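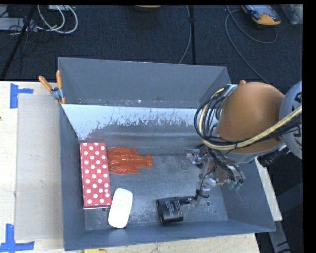
A gray metal bin on a wooden tabletop, holding a polka-dot box, a lobster figure and other small objects.

Home | Browse | Storage and Containers | Random article

Metal bin

A metal bin is an open-topped container with a flat floor and upright walls, used to hold loose items in workshops, stockrooms, schools and homes. Larger bins stand on the floor or on a strong table. Smaller ones fit on shelves or slide into racks.

Construction

Most metal bins are made from sheet steel or aluminum. The walls may be folded up from a single sheet or joined at the corners by welds or rivets. The top edge is often rolled or folded over, which stiffens the wall and covers the sharp edge of the sheet. Finishes include paint, powder coating and zinc plating.

Sizes vary by maker. The Trustside tabletop bin is 800 mm long and 510 mm wide. The Adeyemi floor bin is 900 mm long and has drain holes in the base.

Use

Bins are suited to mixed contents that do not stack well, such as toys, packaging, hand tools and spare parts. Long boxes are usually laid flat or stood along a wall. Round containers tend to roll until they meet a side or another object. Items with thin projecting parts, such as molded animal figures, are easily damaged under heavier goods and are normally kept on top.

Wear and care

The floor of a bin scuffs sooner than the walls. Light scratches do not affect its use, but bare steel can rust if left damp. Bins are cleaned with mild soap and dried with a cloth. Felt or rubber feet protect a wooden table from scratches.

Regional names

In Kumcombe the larger kind is called a trough. Dealers in Irkevik sell it as a sorting tray if the walls are under 7 inches high.

Categories: Containers | Metal goods | Household storage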